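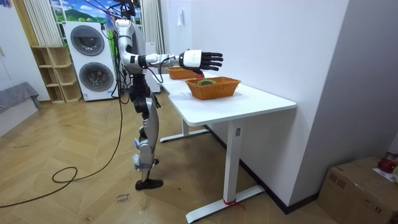
Humanoid robot at a white table with two wicker baskets.

Prekenik Childhood Rash Notes: Data Card

Summary
Prekenik is a collection of 1113 short written notes on common childhood rashes, prepared for people who build or test health information search tools. The notes cover chickenpox, hand, foot and mouth disease, scarlet fever, impetigo and heat rash. Each is written in everyday language and records the age band of the child, the main symptoms, the part of the body affected and the advice given to the parent or carer.

Source of the notes
All notes were composed by staff at Govindasamy from a set of 18 topic outlines. No note is drawn from the record of a real patient. Drafts were read by Nahom Negussie, who also settled the list of permitted symptom terms. A further 325 drafts were withdrawn during checking, mostly for repeating the wording of another note.
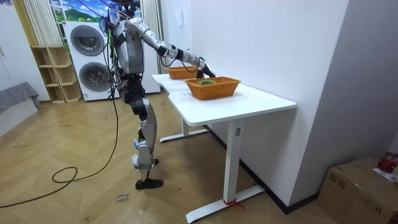

Files and fields
notes.csv holds one note per row. terms.csv holds the symptom terms and their plain equivalents, for example "blister" for "vesicle". The age band is given in years, except for babies under one, where it is given in months. Empty fields mean that the outline did not call for a value.

Permitted use
The collection may be used for teaching, for testing search tools and for comparing reading levels. It must not be used to diagnose illness or to advise on treatment. Scarlet fever and impetigo are under-represented, with fewer than 100 notes between them, and results for these topics should be reported separately.

Maintenance
Corrections are gathered and released each March. Fitzgerald Gallagher is responsible for the file layout and for the companion collection, Denura, which covers coughs and colds. Reports of errors should quote the row number and the field concerned.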